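Re: [hustness-users] Jitetti replans too often near the counter

> Ours replans at 60 ms and the arm dithers over the cutting board.
> Is it the planner or the depth filter?

Depth filter, I'd bet! We had the same dithering with Lelard.
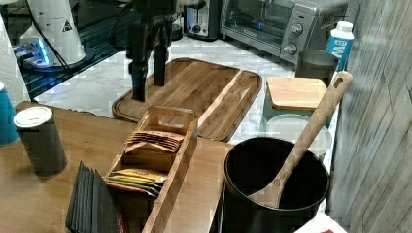 Set the voxel cache to 2000 and turn on hysteresis in Jitetti (it's off by default, sadly). Replans dropped by about 70 percent for us, and I was grinning all Friday.

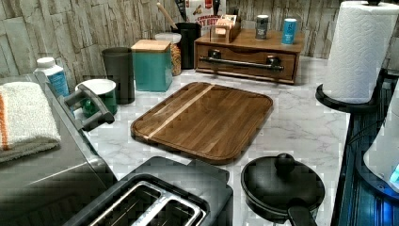 The new collision checker in the March branch is lovely too, so please try it and send logs.
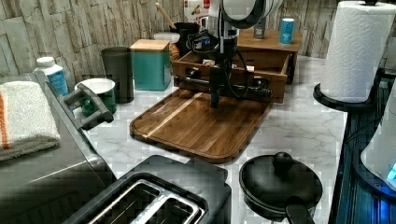

Lelard maintainer, Aravena
Patch is on the list tonight. Tell me if it breaks anything!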